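Keeping a Small Workbench Usable

Most of the trouble with a small bench comes from using it as a shelf. Mine is in the back half of a single garage and it has to do for bike repairs, furniture glue-ups and the odd electrical job, so I've settled on a few habits. None of them cost much.

Clear it at the end, every time

Put tools back before you sweep, then sweep, then wipe. If you sweep first you end up doing it twice. I keep a 2-inch paintbrush on a nail for getting sawdust out of the vise screw and the dog holes. A shop vac is faster for the floor, but the brush wins on the bench because it doesn't swallow small screws.

Anything that is waiting for a part goes in a shoebox with a strip of masking tape on the lid. Write what it is and what it's waiting for. I have one that says "lamp, needs switch" and it has said that since February.

Paint the top a light color

A dark bench hides everything. Two coats of pale gray floor paint made a bigger difference to mine than the new light did. Black screws, pencil stubs and drill bits all show up against it. Sand with 120 grit first, wipe off the dust, and let the first coat dry overnight before you put on the second. Paint scuffs, of course. Touch it up once a year and don't fuss over it in between.

If you use the bench for finishing work, cover it with brown paper. Glue drips come off floor paint fairly well with a plastic scraper once they've set. Stain does not. 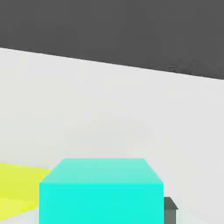 Color is useful for the small stuff too. I wrap bright tape on the handles of anything that tends to wander — marking knife, nail set, the short tape measure. Use one color for things that live at the bench and another for things that belong in the house. My brother-in-law Benedek Vincze does the same with his garden tools and says he stopped losing trowels.

Gluing up on a painted surface

Wax paper under every joint. Yellow glue will bond to paint if you leave it, and then it pulls a patch off when you lift the piece. Clamp lightly, check for square, then tighten. I leave most joints clamped for an hour and don't put any strain on them until the next day.

Check diagonals with a stick if you don't have a long tape. Cut it a little short, hold it corner to corner, mark the gap, then do the other diagonal. If the marks line up, the frame is square.

Screws and hardware

Sort by length first and head type second. I used to do it the other way and always had to dig. Jars with lids are fine, but shallow drawers are quicker. Mine has 18 drawers and that's plenty for a home shop. Whatever doesn't fit in a drawer goes in the coffee can, and when the can is full I tip it out and throw away anything bent or rusted.

Lighting

Put the light in front of you, over the far edge of the bench. If it's behind you, your own shadow falls on the work. A second lamp on a clamp helps with fine marking — set it low and to one side so that scribed lines throw a bit of shadow.

Rags

Oily rags go outside, laid flat on concrete until they're dry and stiff. Never ball them up in the trash can. They can heat up and catch fire without any help.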